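Home | News | Classes | Hall Hire | Newsletter Archive | Contact

Halliday Neighborhood Newsletter
January 29, 2019

Winter at the Halliday: heating, the model village and February dates

The new boiler went in over the holiday break and has been running since the second week of the month. The main hall now warms up in under an hour, so groups who book the early slot no longer need to ask for the heat to be turned on the night before. The thermostat by the kitchen door controls the hall only. The upstairs rooms have their own dials on the radiators, and the last group out should turn them down to 1. Please don't turn them all the way off. The pipes on the north side froze twice last winter and we paid for both repairs.

The bill for the boiler and the fitting was higher than the first quote, as the old flue had to come out as well. Most of it was covered by the building fund. The gap was $1444, and the fall rummage sale and the soup lunches have closed it. There is no plan to raise the hall rates this year.

Parking

The lot behind the building will be plowed before 8 in the morning on days when it snows more than two inches. If you are parked there overnight, your car will be plowed around and you will have to dig yourself out. Street parking on Grirel Avenue follows the city's odd and even rule until the end of winter. Several people were ticketed at the quilt show, so check the sign before you walk away from the car.

The side door sticks in the cold. Lift the handle as you pull. A new door has been priced and will be put in when the ground thaws.

The model village

The model village is back for a second year. Last year's village was a row of shops and a church, and it stayed up in the front hall for most of the spring. This year the subject is the old streets of Hundus, the mill district that was cleared for the highway. Yaryna Marchuk grew up two blocks from the mill and has loaned us her family's street map and a shoebox of snapshots to work from. Copies of the map are on the table by the coat rack. The originals are staying at her house, so please don't ask to borrow them.

Anyone can build. You don't have to have lived there, and you don't have to pick a building that appears on the map, though it helps if you do. There were 67 addresses in the district in its last year, and we would like to see as many of them filled as we can. Write your name next to the lot you want so that two people don't make the same house. The school, the bakery and the corner store are already taken.

Use cardboard. Plain brown boxes are fine, and paint is up to you. Keep the base of a house smaller than a sheet of letter paper and put the street number on the bottom in pencil. White glue holds better than tape, which let go last year once the sun from the front windows got to it. If you are cutting thick board, score it first and bend it away from the cut. A simple flat roof that hangs over the walls a little is the easiest kind to make, and many of the mill houses had low roofs anyway. 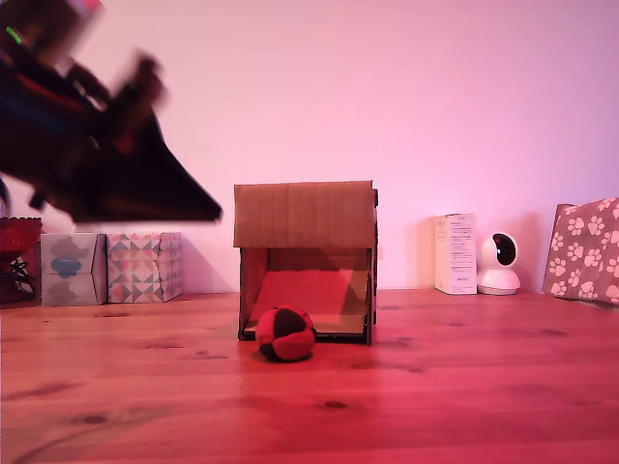
Drop-off and build nights

Finished buildings can be left in the office during open hours. Put them on the lower shelves, not on top of the copier. If the office is closed, leave them on the bench inside the front door with your name on a slip of paper.

There will be two build nights in February for people who would like company or don't have room at home. Both run from 6 to 8:30 in the upstairs craft room. Knives, rulers, cutting mats and glue are provided. Children under ten need an adult with them, and the adult does the cutting. We have plenty of small boxes but are short on large flat pieces, the kind that appliances come in, so bring one if you have it.

The village goes on display at the start of March. The streets will be marked on plywood that was donated by Jitum Lumber, who also cut it to size for us. We still need two people with a truck or van to bring it over.

Memories of Hundus

Along with the buildings, we are putting together a small book of memories. It can be a paragraph or a page. So far we have pieces on the ice rink behind the bakery, the flood that came up to the second step of the school, and the noise of the mill whistle, which went off at 6 and could be heard across the river. Three people have now written about the same dog.

Handwritten pages are fine and will be typed up. Please include the years you lived there and the street. Photographs can be scanned at the office while you wait. The print run will be 200 copies and the book will be sold at the front desk, with the money going to the new side door.

Other notes

The Tuesday card game has become too big for the small room and moves to the main hall starting in February. New players are welcome. You will be paired with someone who knows the rules.

The lost and found is full. It holds a good number of single gloves, a child's blue boot, two casserole dishes and a pair of reading glasses in a hard case. Anything left at the end of February goes to the thrift store.

Membership renewals are due. We had 59 households renew by the middle of the month and would like to have the rest in before the spring schedule is mailed. The form is the same as last year's. Checks should be made out to the Halliday and can go through the mail slot. If your address has changed, write the new one on the back of the form.

The soup lunch will be split pea, with a vegetable soup for those who don't eat ham. Bring your own bowl if you can, as the dishwasher is still out.

Previous Issue | Next Issue | Back to Newsletter Archive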